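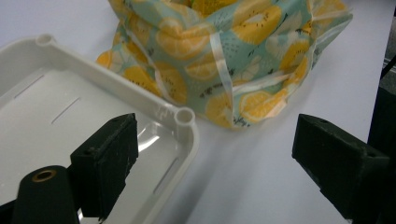

Have you ever pulled a string and watched a whole bag scrunch shut? I think it's one of the best tricks in the house, and it needs no batteries at all. It's called a drawstring, and today I'm going to tell you how it works, why cloth goes all crumply, and why a plastic tray never does.

Start with the bag. Mine came from a little shop called Hunby, and I picked it for the fruit. Kiwis and oranges! I keep my snack stuff in it, and now and then a sock that I forgot about.

Around the top of a drawstring bag there's a tunnel. Whoever sews the bag folds the cloth over and stitches it down, and the string runs through the gap. When you pull, the string inside the tunnel gets shorter, but the cloth is still as long as it always was. So where does all that cloth go? It has to bunch up! If the top of your bag is 30 inches all the way around, you still have 30 inches of cloth after you pull. It's just squashed into lots of little folds.

My friend Usman Sial showed me a way to see this with paper. Fold a strip back and forth like a fan, poke a hole through the folds (ask a grown-up for this bit), and thread some yarn through. Tie a fat knot in one end. Now push the folds together along the yarn — there's your drawstring bag, sort of.

Next, the tray. I love a tray. Put your pencils in it and they can't roll off onto the floor, and that's all thanks to the rim, which is the raised part around the outside.
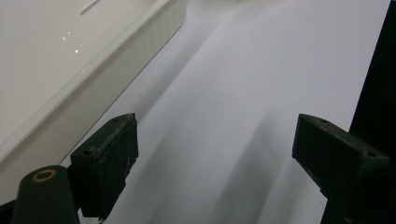
The rim does a second job too, and it's a sneaky one. Take a flat sheet of paper and hold it by one end. It flops, right? Now fold up the two long sides to make little walls and try again. It stays up much better! The walls make the paper stiff, even though you didn't add anything to it. A plastic tray with a rim works the same way.

Plastic and cloth are very different inside. Cloth is made from threads, and in woven cloth they go over and under each other, over and under, hundreds of times. Each thread is thin enough to bend easily, and the threads can slide a tiny bit against their neighbors. That's why you can stuff a cloth bag into your pocket. Please don't try it with a tray.

Want to test some things at home? Collect a T-shirt, a lunch box lid, a sheet of paper and a dish towel. Scrunch each one (not the lid!) for as long as it takes to count to 18, then let go and watch. The paper keeps sharp creases. The cloth opens up a little and makes soft, round hills.

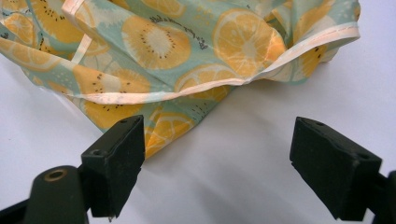 Those hills do funny things to a pattern. A circle printed on flat cloth looks like a circle, but once the cloth folds, part of it slides out of sight and you might only get half an orange. Smooth the cloth out with your hand and the other half comes back. It was hiding in the fold the whole time! My little cousin thinks this is magic and makes me do it over and over.

One more thing to try. Lay a drawstring bag flat and measure across it with a ruler. Then scrunch it up and measure again. Write both numbers down and see which of your bags shrinks the most. I'd love to know if anybody beats my old gym bag.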